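What the basket robot did to my lunch hour

I've worked in the pick-and-pack room at Omley for six years, and for five of those I could tell you what kind of day it was going to be by looking at the baskets. Tall stacks by the door meant a long day. Short stacks meant we might get out early and somebody would go on a doughnut run. It wasn't a sophisticated system, but it worked, and it was ours.

Then last October we got the arm.

If you don't know Omley, we're the people who put together refill kits for dental offices and small vet clinics. You order your gloves and your little cups and your cotton rolls, and we put them in plastic baskets, and the baskets go down the line to be checked and boxed. It's light work, mostly. The baskets weigh next to nothing empty and not a whole lot more full. What gets you is how many there are. On a normal shift we move 369 of them, and every single one has to be picked up, set down, turned the right way and picked up again by somebody with wrists.

So the company bought an arm from an outfit called Ternamer, with software from another outfit called Wididix, and for a while the two of them didn't seem to be on speaking terms. That's a whole other essay.

I want to talk about what it changed, because I read a lot of pieces about automation and they always seem to be written by people who've visited a workplace for an afternoon. They come in two flavors. In one, the robots are coming and we'll all be out on the street by spring. In the other, the robots take over the dull stuff and we all get to be "creative" (I have yet to see anybody be creative with a cotton roll, but okay). Neither one sounds much like where I work.

Start with the good part, and I do mean good. My wrists don't hurt. I used to go home and run them under the hot tap before I could open a jar, and I'd stopped noticing that was a strange thing to do at 44. My sister noticed. She came to stay over Christmas and asked me why I was holding my coffee mug with both hands like a little kid. I haven't done that in months, and I'm not going to be a snob about the machine that gave me that. If you've never done repetitive work you might think I'm making too much of it. I'm not!

The setup isn't much to look at. I think people hear "robot" and picture a car factory with sparks flying, and what we have is a gripper that picks up a basket and sets it down again, over and over, in a room with office ceiling lights where people are trying to get their paperwork done.
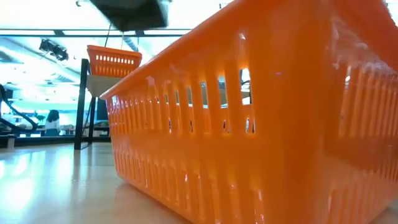
What I hadn't counted on was the talking. When you hand baskets to each other all day you talk, whether you like each other or not. You know whose kid is sick and whose car won't start. A basket comes across the table and a bit of news comes with it. We used to stand in a line, close enough to kick each other. Now the arm does the middle of the line, and the rest of us are spread out at the two ends, feeding it and catching what comes off it. It isn't very loud, but it's in the way, and you can't gossip across it without yelling. I went three weeks without knowing that a woman I'd worked next to for four years was moving to another state. Three weeks! In the old days I'd have known before her landlord did.

You won't find that in anybody's report. There was a report, by the way. It came out after the first 30 days and it had a lot in it about throughput and dropped baskets. I've got no quarrel with the numbers. But there wasn't a line in it about how the room felt, and when I brought that up in the meeting I got the kind of nod you give a toddler who's telling you about a dream.

The other thing that changed is lunch. We used to stop all together, because the line stopped. If one person walked off, everything piled up, so we all went at noon and sat at the same long table and ate out of each other's containers. The arm doesn't need lunch. Once that sank in, somebody upstairs worked out that if we took our breaks in turns the line could keep going straight through, and so now we do. I eat at 11:30 with one other person, who likes to read on his phone. He's perfectly nice. I've eaten a lot of quiet sandwiches this year.

I'd like to be fair here, because it would be easy to pin that on the robot, and the robot didn't make the lunch schedule. A person did. That's my real gripe with how we talk about this stuff. We say "automation changed the workplace" the way you'd say a storm came through, and then all the choices people made afterward get swept in with the weather. Putting the arm in was one choice. Staggering the breaks was another. Leaving us at opposite ends of the room was a third, and I'm pretty sure that one was made by whoever had to find an outlet. You could have the same arm doing the same job and let us all eat at noon. It would cost the company an hour of baskets. Maybe they'd decide that's too much, and fine, but I'd like to hear somebody say it out loud and put their name to it.

And then there's the matter of who looks after the thing. In the first couple of months, whenever it got into trouble we were supposed to call Ternamer, wait on hold, and stand there. Well, you stand next to something long enough and you start to learn its ways. I can tell you it gets fussy if a basket comes in crooked. I can tell you it likes them spaced out a little more than the manual says. I figured out on my own how to get it going again after a bad grab, and so did two other people on my shift, and we taught the rest.

What I'm describing there is a skill. It took me months to pick up, and it saves the company a phone call and a half-hour wait most days -- and my pay stub says "packer," same as it did before. I asked about it. I was told the job hadn't been reclassified. I said I'd noticed that, which was why I was asking.

A friend of mine works at Kiani, across town, where they put in a similar arm a year before we did. They did one thing differently. Before it was bolted down, they had the floor crew walk through the room with tape and mark out where they thought it should go. It took an afternoon. They ended up with it off to one side, with the people still facing each other, and she says you can carry on a conversation just fine. They also gave a small raise to anyone who learned to reset it. I don't want to make Kiani out to be paradise (she complains about the parking constantly), but I think about that tape a lot. Tape is cheap.

There are 16 of us on my shift, the same as before the arm, and I know that's lucky. Plenty of places can't say it. When two people left over the summer they were replaced, which honestly surprised me, and I'd be lying if I said I wasn't doing the math every time another basket goes by without my hands on it. You can be grateful for your wrists and nervous about your job in the same minute. I do it most mornings before my second coffee.

So I don't want the arm gone. I've been asked that, usually by people who are hoping I'll say yes so they can tell me about the Luddites. I'd fight you for it, frankly. I want it moved eight feet toward the loading door, so that we can stand across from each other again. I want lunch at noon two days a week, as a start, and a line on my pay stub for the thing I taught myself to do. I wrote all that down and put it in the suggestion box, and when I hadn't heard anything after a month I made a copy and handed it to my supervisor in person. She read the whole thing standing up, and she asked me where exactly I'd put it. I told her I'd bring the tape.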